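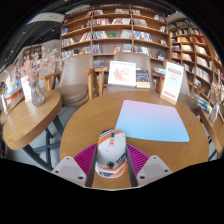 Figure 1. Computer mouse, white shell with striped trim and a scroll wheel near the front.

Product Design Basics
Unit 6 handout: Surface graphics and trim

Read this before the March workshop. Bring it with you, along with your sketchbook and the product you chose in Unit 5.

What we mean by surface graphics

Surface graphics are everything added to the outside of a product that does not change its shape: color blocks, stripes, logos, lettering, warning marks, size labels. Trim is a wider word and also takes in separate parts fitted for looks, such as a metal ring around a dial.

Students often leave graphics until the last day. In a working studio they start much earlier. The printer needs to know where the parting lines fall, and the mold maker needs to know which areas must stay smooth. A logo placed across a joint will show a step when the halves are put together.

Borrowed styles

A lot of small consumer goods borrow their look from something larger. Radios have copied car dashboards, and vacuum cleaners have copied jet aircraft. Racing stripes are a common case. On a car painted for the track, bold color helps people tell one car from another at a distance. On a desk product they only carry a mood. The mouse in Figure 1 has stripes of this kind in orange, black and grey at both ends of the shell.

When you borrow a style, write down what the original feature was for. Then decide which part of it you want to keep. Color is usually the easiest part to carry over. Proportion is harder, as a stripe that looks right on a long flat hood can look heavy on something that fits in the palm.

Printing methods

Pad printing. A soft silicone pad picks up ink from an etched plate and presses it onto the part. Good for small marks on curved surfaces. Each color is a separate pass, and the passes have to line up.

Screen printing. Ink is pushed through a mesh. Best on flat or gently curved faces. Gives a thick, solid layer of color.

Water transfer. A printed film is floated on water and the part is lowered through it. Covers deep curves but stretches the pattern, so avoid straight lines and text.

Labels and decals. Cheap for short runs. The edges lift with handling, so keep them away from places where fingers rest.

In-mold decoration. A printed film is placed in the mold before the plastic goes in. Wears very well. Tooling is expensive and changes are slow.

Case: the Zustance desk fan

The Zustance was a small fan sold by Misar in a first run of 150 units. The early drawings showed 2 printed bands around the base. The lower band sat where people gripped the fan to move it, and on the samples it had begun to rub away after 6 weeks of use. Misar dropped the lower band and moved the upper one into a shallow groove. The groove added a little to the tooling cost and fixed the wear problem. The Fakenlow reader has the full set of drawings in the section on small appliances.

Questions to ask of any graphic

Where will hands touch it?
Does it cross a joint, a button or a vent?
How many colors are there, and can one be dropped?
Can the lettering be read at normal distance?
Will it still make sense if the shell color changes?

Exercise

Draw your product in side and top view, with no graphics. Make copies. On the first copy, shade the areas where hands touch. On the others, try different trim layouts that stay out of the shaded areas. Pick one and name a printing method for each mark on it.

Hand in the chosen sheet and the shaded copy together. The Malik room is open for tracing and cutting until 6 p.m. Spray adhesive is for the booth only.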